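Notes from the upstairs railing

It has been three weeks since we got the keys to the new Kollora space, and I've finally stopped walking into the wrong end of it in the mornings. Several of you wrote back after the last newsletter asking how the move went, so I'm giving it a whole item this time (skip down to the April dates if you've had enough of moving stories!).

The short version is that we love it. It's bright in a way the old place on the hill never was, with white walls and white ceilings, and the mezzanine makes it feel about twice the size. Folasade Bako claimed a spot up there on day one and has been calling down to the rest of us over the railing ever since. I thought that would drive me crazy. It's kind of nice, though - I get my mail read out to me while I'm sorting hardware downstairs, and she can tell me where I left my coffee.

The shelving is what ate most of our time. We brought the old units from Dulard, and I was sure I'd labeled the bolts when we took them down. I had labeled one bag. The other bags just said "bolts." Andor Kiss sat on the floor with all of it spread out on a bath towel and matched pieces by eye for an entire afternoon, and he only asked me once what I'd been thinking.
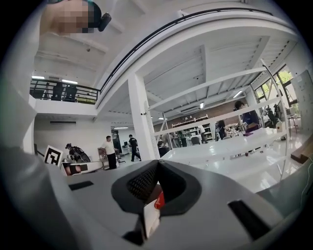
Then there was the question of which way the long table should go. My plan on paper had it running along the back wall, and on paper it looked great. In real life you had to shuffle sideways to get past, so we turned it, ate lunch at it, turned it again, and ended up very close to where we'd started. I've taped the final plan inside the supply closet door so I won't be tempted to reopen the subject. If you come by and have opinions about the table, please tell Folasade and leave me out of it.

A few people asked about money. The moving van was $215 for the day, plus $100 because we went past the return time, which was my fault (I stopped to drop off two chairs at my sister's). All told, the move has cost us $1,429, and that includes paint, cleaning supplies, a new lock for the side door and a truly upsetting amount of packing tape. I'd budgeted less. I'll know better if we ever do it again, and I'd like it on record that I don't want to do it again.

Still on my list: hooks by the entrance, a proper mat, and somewhere to put the 70 flattened boxes leaning in the back hallway. They're clean and sturdy and free to whoever wants them, so if you or a friend is moving this spring, reply to this email and I'll set a stack aside. Eze is taking ten for her garden beds, and the rest go to recycling in the second week of April.

Bring your own twine if you can - we're out.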